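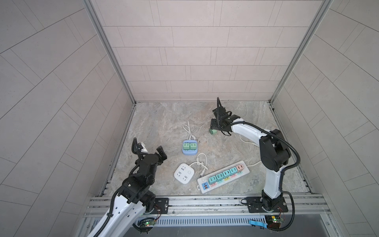

Plugs are harder than they look, according to Lai-ching Chou, and I'd barely got my jacket off at the Skidness open day before she told me so. "People come in expecting backflips," she said. "I show them a power strip."

I'd driven 261 kilometres from Plerelbridge for this, so I was up for anything – power strips included! Chou has been at it since December, and she's happy to talk about what goes wrong. Cords are the worst of it. "A block stays where you put it. A cord has its own ideas, and it's never the same shape twice."

I asked why two arms. She laughed and told me to go home and try sorting out the mess behind my telly with one hand.

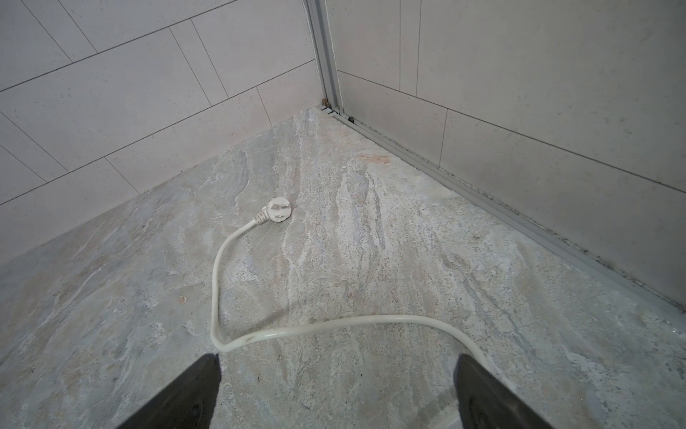

We got on to grip after that, which is her favourite subject (mine too, by the end of the coffee). Pinch a plug at a bad angle and the prongs won't line up with anything. "You've got to think about the second move before you make the first," she said. She'd like the next open day to run for 2 days, and she's already asked for a bigger room.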